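Foro Granport > Cocina y hogar > Masa madre en cocinas pequeñas

brid_oriain
12/08/2019
¡Por fin me ha subido el pan! 12 horas de nevera, harina de fuerza y un poco de centeno (120 gramos, ni uno más). La miga, preciosa, con unos agujeros que no me creía.
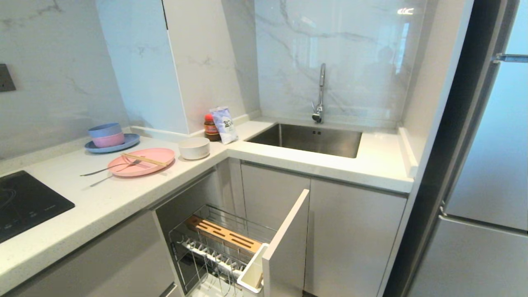 Lo siguiente es probar con espelta, que mi hermana me trajo un saco de Piltar y huele de maravilla. ¿Alguien la ha usado al cien por cien?

Meirion K.
Al cien por cien se te desparrama. Yo no pasaría de la mitad.

silvan_m
No estoy de acuerdo, Meirion. Llevo tres años haciéndola entera, en molde y con menos agua. ¡Sale riquísima!

Meirion K.
En molde sí, claro. Yo hablaba de hogaza.

trudyn
Brid, ¡enhorabuena! ¿A qué temperatura metes la masa?

brid_oriain
¡Gracias! Directa de la nevera al horno, bien fuerte. Mañana pruebo el molde y os cuento.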